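Workshop notebook, Firnden textile room
19 March 2019

Where I left off

Back on the folding table today, after two weeks of pretending the hemming was more urgent. The plan is still the same one from August: get the Skedis napkins and tea towels folded to one size so they fit the shelf boxes without anybody having to squash the lid down. I keep saying it's a small job and it keeps eating afternoons!

The table cover

I put the brown sheet over the white top again. The bare tabletop is too slick for me, the cloth skates away as soon as I press a crease into it, and pale fabric on a white table is miserable to line up (ask my eyes). Brown is dull but you can see an edge on it. I did try the green felt last time and the lint got into everything, so the felt has gone back in the drawer and can stay there.

The sheet still won't lie properly flat. It had been rolled up in its tube and I only gave it one night under the pattern books, which clearly isn't enough. The ridges don't bother me much when I'm folding something thick, but with a single layer of thin cotton I can feel them through the cloth and my crease wanders off. Next time: roll it backward first, then weights, then leave it alone for a weekend.

Tape lines

Blue painter's tape, same as always. I like the long slanted line for checking by eye, though I know at least one person in this room thinks it should be square to the table edge. We can argue about it when the boxes are done. If you do move it, please peel slowly - the last batch of tape left gum on the old cover and I spent most of a lunch break rubbing it off with my thumb.

Folding

Mostly stripes today. Pinstripes are a gift, really, because if the fold is off you see it right away in the lines, and you can tug the top layer over before pressing. The plain ones are harder. I've been folding in thirds and then in half, smoothing outward from the middle with the side of my hand, and that seems to suit the lighter cloth. The heavy Amach linen wants halves and halves again or it springs open and sulks.

Box size is 166 mm on the short side, so there is really only one way the tea towels can go in. Order is 418 pieces altogether and I got through 100 before my back complained.

Cover and blue line, with the striped cloth out on the brown in the first one:

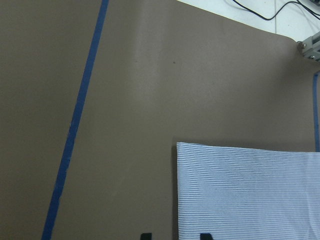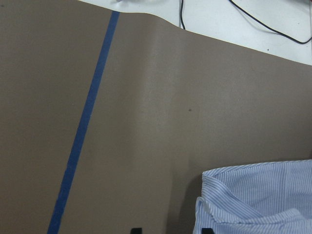
Still to do

Flatten the cover. Buy tape, the roll is down to the last few turns.
Ask Nguyen Supply whether the box lids come any deeper - even 3 mm would help.
Refold the first stack I did this morning, before I'd had coffee. They're on the lower shelf with a pin in the top one.
Press the linen damp and see if it holds the fold overnight.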